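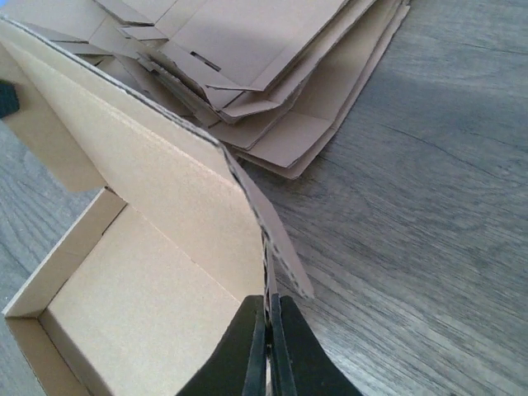 Photo: wrist camera, Gudrun Voß

18/05/2022
Gudrun Voß

Box folding, grasp on the tall flap. Planner branch is still the one from Corno, with my changes to the edge detector.

The fingers are on the thin edge of the flap and the box is only partly assembled, so this is the moment where the old code released too early. The release condition looked at finger width only. Corrugated board gives a little under pressure, the width changes, and the code understood this as a lost grasp. I now compare width and motor current together, over a window of 50 ms. I ran 46 attempts with the new condition and had 9 early releases. Before the change it was more than half, but I did not keep the exact log, which was stupid.

Perception has a different problem. The stack of flat blanks behind the box has the same tan color, and its edges go in many directions. The segmentation likes to join the stack with the flap. The slot in the top blank was also taken two times as a grasp candidate. For the moment I mask everything behind the fold line of the base. It is a hack and it will break when the box is turned. Žukauskas proposed to use the speckled strip where the fluting shows, it has a texture that the flat faces do not have. I want to try this first.

Flap angle limit in the config is 165 degrees now. Please do not put it back to the Trevex default, the planner then finds no path for the second fold.

Open:
- wood grain of the surface gives false lines, raise the threshold?
- timestamps of camera and gripper, offset is not measured
- ask Vakon which branch they merge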